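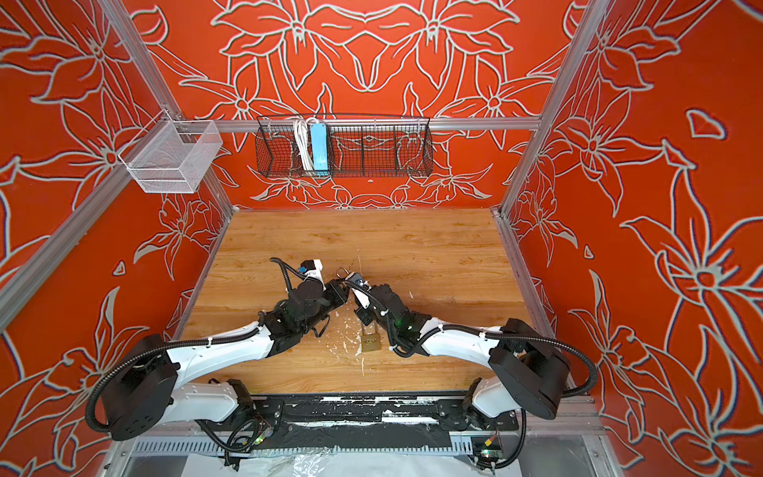

9 min read

3. Large repeats in small rooms: what people told me

3.1 How I went about it

I should say up front that I came to wallpaper sideways. My first project was on paint, and I only switched when I kept getting long, happy answers to a question I had tucked in at the end of the survey ("Is there any pattern in your home that you would miss?"). People wrote whole paragraphs! One woman filled the back of the form and then stapled on another sheet. So for this study I threw out the paint questions and sent a new form to 2,350 addresses in Clistthorpe, all of them in the older streets between the canal and the Skarkutus mill, where box rooms and narrow halls are the rule.

I then asked to visit, and 68 households said yes. I measured the walls, measured the repeat (the height of the pattern before it starts over), and sat down with whoever was home for as long as they could stand me. The visits ran into December, so I saw a lot of these rooms by lamplight, and I'll come back to that in Section 5.

3.2 Big flowers and the size of the room

The decorating manuals I grew up with are firm on this point: small room, small print. The Dronberg pattern books, which I leaned on heavily in Section 2, say so on nearly every page. I half expected my visits to back them up, and for bedrooms they more or less did. Halls and workrooms were another story. People in those rooms liked their flowers huge, with a bloom as wide as a dinner plate or wider, and they liked them on a strong ground color, red and orange above all.

Figure 1. Large-scale lily pattern, white outline on an orange-red ground, carried over back and side walls.

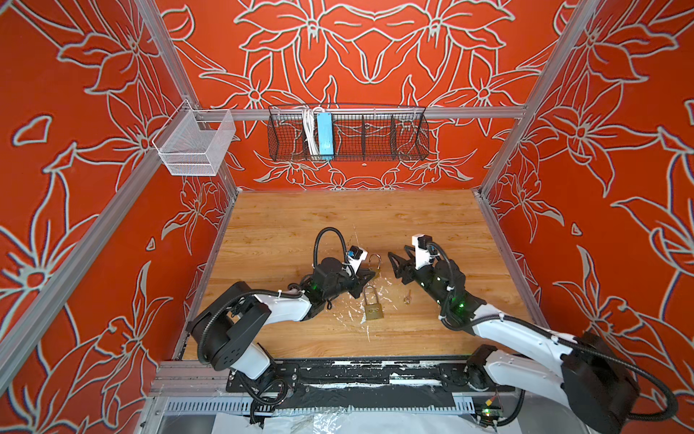 When I asked why, the word I heard most was "company." A hall is a place you pass through, and several people told me a big pattern made the trip feel shorter. Others said a small print in a tight space made them feel itchy (I wrote that word down more than once, and I still like it better than anything in the literature). I had been ready to put the whole thing down to fashion, but some of these papers had been up for 22 years and the owners had turned down offers from their own children to strip them.

Symmetry mattered more than I had guessed. If the pattern mirrored itself around the middle of the wall, people called the room "settled" or "squared up." If the hanger had started in a corner and let the motif land wherever it fell, they could point to the spot right away, even when a bookcase had been pushed in front of it. One man moved the bookcase to show me. He was right, it was off by the width of my thumb.

3.3 Outline against fill

The other thing I want to flag is outline. The Nkuna scale, which I used for contrast, scores a pattern by how far the motif stands out from its ground, and it treats an outlined flower and a solid one as the same if the two colors match. I don't think they are the same at all. On a bright ground, a pale outline lets the wall color run through the petals, so the flower can be enormous and still feel light. My visitors' book bears this out: the outlined papers got called "airy" and "open," and the solid ones got "heavy," even at the same repeat.

I can't test this properly with the rooms I had, because very few households had both kinds. A fair comparison would need the same room papered twice, and my budget of 2,000 dollars went on postage, bus fares and a decent steel tape. For the rest of this paper I score outline separately, on a plain three-point scale, and report it next to the Nkuna figure so that readers can ignore mine if they prefer.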